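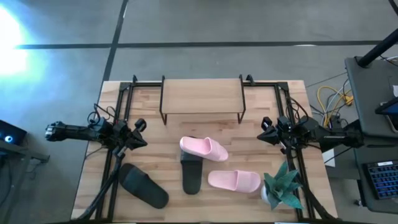 A two-arm Istell workstation with two pairs of slides on the worktop and the raised shelf at the rear. (Photo: Prastarik)

Prastarik has opened orders for the Istell, a two-arm bench kit for teaching and testing household handling tasks. The kit is intended for university laboratories, training colleges and small product teams that need a repeatable tabletop set-up but do not have the floor space or budget for full-size industrial arms. Deliveries will start in September.

The Istell consists of two arms, two grippers, a black metal border frame that fits along the edges of a table, a control box, a cable set and the Daza software package. It is sold without a table. The frame can be fitted to any rigid top of suitable size, and customers who already own a workbench can use it.

Frame and mounting

The arms are carried by the frame and face each other across the work area. Because the load passes through the rails, the tabletop does not have to be drilled. Clamps are supplied for tops up to 45 mm thick. Thicker tops need the long clamp set, which is a separate order line.

Upright posts at the rear corners are part of the standard frame. They accept camera brackets, lamps and cable guides. The brackets are supplied loose and can be set at any height on the post, with a printed scale so that a position can be noted and found again after the bench has been moved.

Each arm can be moved along its rail and locked with two hand screws. No tools are needed for this step, but the arm must be powered down first. After any change of position the operator runs a short calibration routine from the Daza start screen. The routine asks for the new rail reading on each side and then brings both grippers to a shared reference point near the middle of the table.

Grippers

Both grippers have two jaws and are driven by servos mounted in the gripper body. The left and right units use the same parts, and a spare jaw set fits either side. Replacement takes two screws per jaw.

Jaw force is set in software. The default profile is meant for light household articles such as footwear, folded cloth, plastic tubs and stationery. A firmer profile can be selected for wooden blocks and tools. The grippers are not rated for glass, hot items or food, and they should not be used to hold blades.

Motor temperature is read continuously. If a gripper is held closed under load for too long, the controller lowers the current and shows a notice on the operator's display. The arm will hold its position but will not accept a new grip command until the reading has fallen below the limit. Users who expect long holds should set the hold timer in the task file instead of relying on the notice.

Task sets

The Istell ships with the first Daza task set, which contains 20 tabletop exercises. Each one is described by a start layout, an end layout and a list of permitted objects. The objects themselves are ordinary household goods and are bought locally by the customer. The task sheets give size and weight ranges only.

The footwear exercise is the one Prastarik uses for acceptance checks before shipping. It calls for two pairs of open slippers in contrasting colours, such as black and pale pink, and a low shelf at the back of the table. The slippers are placed on the worktop in mixed order, at different angles, and one may overlap another. The two arms must sort the pairs and place them on the shelf. A slide with a broad strap can be gripped by the strap or by the edge of the sole, and the task file allows both.

Overlap is permitted in the start layout because it changes the order of work. Where one slipper is resting on another, the upper one has to be moved before the lower one can be lifted cleanly. The operator can set the start layout by hand or ask Daza to propose one from a random seed, in which case the seed is stored with the run record.

A fixed obstacle may be added to any exercise. A small potted plant is suitable, as its leaves spread beyond the pot and the arms must allow for a wider outline than the base suggests. Obstacles are entered in the task file as keep-out volumes. If a gripper enters the volume, the run is marked as failed, whether or not the obstacle was touched.

The low shelf is included in the kit. It has a flat wooden board on thin black metal legs, with open space beneath. The height is suitable for items of footwear placed on top. The footwear exercise does not use the space underneath, but two of the storage exercises do.

Further task sets will be released as downloads. The second, covering cloth and soft packaging, is in preparation. Customers with a current Daza licence will receive it without charge.

Software

Daza runs on a standard desktop or laptop computer connected to the control box by a single network lead. It has three working modes. In guided mode the operator moves the arms by means of a hand controller and the software records the joint positions. In replay mode a stored run is repeated at full or reduced speed. In program mode the arms are driven by the customer's own code through a documented interface.

All modes write the same type of run record. It holds joint positions, gripper commands, camera streams where fitted, the name of the task file and the result entered by the operator. Records are stored locally. Daza does not need an internet connection after activation, and no data is sent to Prastarik unless the customer exports a support bundle and sends it.

An undo step is available in guided mode. It returns both arms to their positions at the last marker, at low speed, but does not return objects to their earlier places. Operators should check the worktop before continuing.

Site requirements

The Istell needs a level floor and clear space on both sides of the table, as the arms extend past the table edges when the grippers are drawn back. The installation guide gives the clearance for each rail position. Prastarik recommends marking the clearance on the floor with tape before the arms are fitted. On carpet, the table feet should be placed on hard pads.

The control computer should stand outside the marked area, on a desk or cart within reach of the stop button. Cables leave each arm at the outer end and should be led to the rear of the table. The cable set includes ties and floor covers. Enough slack must be left at the gripper for full wrist rotation, and the guide shows the correct loop size.

Lighting should be even. Strong light from a window or lamp at low angle can affect the cameras, and the calibration routine will report this if it cannot read the reference marks. Blinds or a change in lamp position will normally clear the fault.

The kit is not a guarded machine. People must stay outside the marked area while the arms are powered, except during the hand-setting steps listed in the guide, all of which are carried out with power off.

Assembly and support

Assembly takes two people around 45 minutes once the table is in place. Pestton, the distributor for the kit, offers on-site installation as a paid service. The visit covers fitting, calibration, one full run of the footwear exercise and a handover session for up to four operators.

The kit carries a 19-month warranty on the arms, frame and control box. Gripper jaws, clamps and cables are treated as wearing parts and are covered for the first three months. Spare parts are listed by number in the back of the guide and can be ordered singly. The parts list has 189 entries, including fixings.

Support requests are handled by e-mail and telephone on working days. Software updates are issued on the first Wednesday of the month, when an update is due. Each update is accompanied by a change list, and the previous version remains available for customers who need to finish a series of runs without altering their set-up.

Ordering

The Istell can be ordered from Prastarik directly or through Pestton. Three versions are listed:

Istell Bench: two arms, two grippers, frame, control box, cable set, low shelf, Daza licence.

Istell Bench Plus: as above, with three cameras, post brackets and the long clamp set.

Istell Single: one arm and one gripper, with the full frame, for customers who plan to add the second arm later.

Prices depend on version and delivery address and are given on request. Education customers should state this when asking for a quotation. Orders are confirmed in writing with a delivery week, and the installation guide is sent at the same time so that the room can be prepared.

About Prastarik

Prastarik designs and builds small robot workstations and the software used to run them. Its products are used for teaching, task recording and bench testing.

Notes to editors

Istell and Daza are product names of Prastarik. The full specification sheet and dimensioned drawings of the frame are available from the Prastarik press office. Demonstrations can be arranged through Pestton.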